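Frequently Asked Questions - Using the White Tables in the Shared Workroom

Welcome, and thank you for reading this before your first booking. Most of what follows started life as a note taped inside a cupboard door at Brallthorpe, and it has grown a little every August when the new people arrive and ask the things the last group asked. If your question isn't answered, please come and find us. We would much rather be asked twice than have you worry about it all afternoon.

Who can book a table?

Anyone who has done the short room introduction, which takes a little under an hour and is friendlier than it sounds. You don't need to belong to a particular class or group. Visitors are welcome too, as long as the person who invited them is in the room the whole time. We have 13 places on the introduction each month and they do fill up, so put your name down early if you have a project coming.

How do I book?

The sign-up sheet hangs by the door and the same sheet is online. Bookings run in two-hour blocks, and you can take two blocks in a row if the table is free on the day. Please write your name so that other people can read it! We have spent many happy minutes trying to work out who "H. Squiggle" might be, and it was Hermenegildo Arellano every single time. (He prints now, and we are grateful.)

What should the table look like when I arrive?

Clear enough to work on. By that we mean the front and middle of the top should be free, with anything that belongs to the table standing along the back. A rack or a cup of stirring sticks can live back there quite happily, and it saves you walking to the cupboard each time. If you find someone's half-finished work in the middle, don't move it - check the sheet, and if there's no name against it, let one of us know.

What may I leave on the table when I go?

Clean, empty racks and clean, unused sticks or straws, at the back edge. Everything else goes home with you or back to its shelf. That includes paper, pens, tape, trays and the lid of whatever it was, which always seems to be the thing left behind. 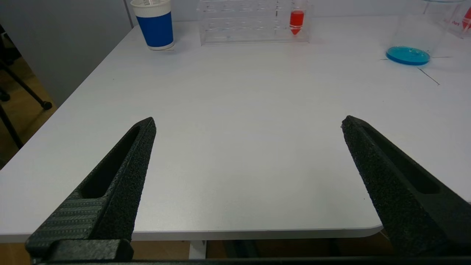

We ask for the back edge in particular for a very ordinary reason, which is elbows. People lean on the front of a table without thinking about it, and they reach across the middle, and a light plastic rack doesn't need much of a nudge. Put things a hand's width in from the edge if you can, so that they can't be pushed off the far side either. Taller items go to one end, where you won't be stretching over them.

Are paper cups allowed?

Yes, for holding dry things such as sticks and straws, and for small leftovers that you are going to throw out the same day. No, for drinking. Coffee and tea stay in the hallway, even with a lid on, and even if you are only popping in for a second to pick something up. We know this is the rule that people find hardest, and we are sorry about it, but a drinking cup and a working cup look exactly alike once they've both been set down. If you use a cup for your work, write on it. A word and your initials will do.

How do I clean a clear acrylic rack?

Gently, with lukewarm water, a drop of dish soap and a soft cloth. A bottle brush with soft bristles is good for the holes, and it's worth holding the rack up to the window afterward, as a smear that hides on the bench shows up very nicely in daylight. Please don't use alcohol wipes on acrylic. They leave tiny cracks that look like frost, and after enough wipes the rack goes cloudy and you can't see what's standing in it. Scouring pads are out as well, and so is the dishwasher. Let the rack drain upside down on the mat and pat the outside dry.

Which rack fits my tubes?

Try one empty tube before you load the rest. It should drop in without being pushed and stand up without leaning. If it wobbles, ask for a rack with smaller holes and we'll dig one out. The spares are on the second shelf, in the box marked Cortés, which is only the name of the person who labeled it and has nothing to do with what's inside.

How do I wipe down the table?

A damp cloth, then a dry one, going from the back to the front and finishing with the rounded corners, where crumbs and dust like to collect. The white tops show everything, which is a nuisance when you're tired and a great help when you've spilled something clear. Look across the surface from a low angle and you'll catch the streaks in the light. For ink, a little toothpaste on a cloth works wonders, but do ask first.

Can I move the furniture?

The tables stay where they are. Stands on casters may be rolled aside, slowly, and only after you've checked for cords. Put the brakes back on if yours has them. When you're finished, roll it back so the next person isn't hunting around the room for it. Please lift chairs and don't drag them, for the sake of the floor.

Something spilled or broke. Am I in trouble?

Not at all. Tell us, put the little yellow sign out, and write a line in the notebook. Broken acrylic has sharper edges than people expect, so use the dustpan and leave your fingers out of it. We keep a small fund for replacements and it has never yet run dry.

When is the room closed?

Thursday mornings, for the big clean. Otherwise you'll find the lights on and usually somebody at the desk who can point you to the cloths.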